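Search this site Search Go
Print this page | E-mail this page
Reading time: 4 minutes

Comparing Two Grippers on the Burger Assembly Task

This guide sets out the procedure used at the Wernville laboratory to compare two grippers on a single assembly task. It applies to the Khumalo two-finger gripper and the Aver soft gripper. Staff who wish to test another model should follow the same steps and record the model name on the run sheet.

Before you begin

Confirm that the arm has completed its daily check and that the emergency stop is within reach of the operator. Mount the first gripper, tighten the flange screws, and run the open and close cycle until the motion is even. Load the matching tool file in the controller. A wrong tool file will shift every grasp point, and any runs made with it must be discarded.

Setting the table

1. Place the serving tray at the center of the table and lay a sheet of white paper flat inside it.
2. Put the container of buns to the left of the tray.
3. Put the container of lettuce and cheese behind the tray.
4. Put the remaining container, with the patties and the red slices, to the right.
5. Move the arm to its park position, clear of the camera view, and save a reference picture.

The burger is built near the middle of the paper. Save a picture with the arm parked at each checkpoint, so that the state of the stack can be scored later without the gripper hiding it.
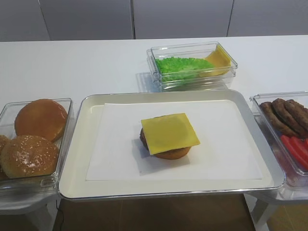
Checkpoint with the cheese slice on the patty and no top bun.

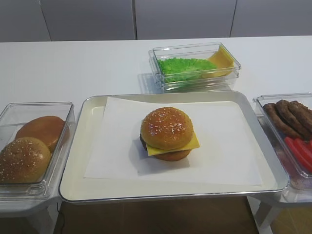
Category: Robot Tools and Testing

Running the comparison

Each gripper completes 19 runs. Set the closing force to the value on the run sheet and do not change it during a series. The time limit is 200 seconds per run, counted from the start command to the return to park.

The cheese slice deserves close attention. It is thin, and a gripper that lifts it well may still release it at an angle. Score the slice on its position over the patty - overhanging corners are acceptable, but a slice that has slid onto the paper is not. Score the top bun separately.

If a part is dropped, let the run continue to the time limit. Do not reach into the work area while the arm is powered. Mark the run as failed, note the part, and reset the table against the reference picture before the next start command.

Changing grippers

Power down the arm before removing the first gripper. After mounting the second, repeat the checks listed under "Before you begin" and use the same start positions for all parts.

Submitting results

Save the run sheets and checkpoint pictures in the Dirton shared folder, with one subfolder for each gripper. Questions about scoring should be sent to Américo Sequeira.

Last reviewed: 29 April 2024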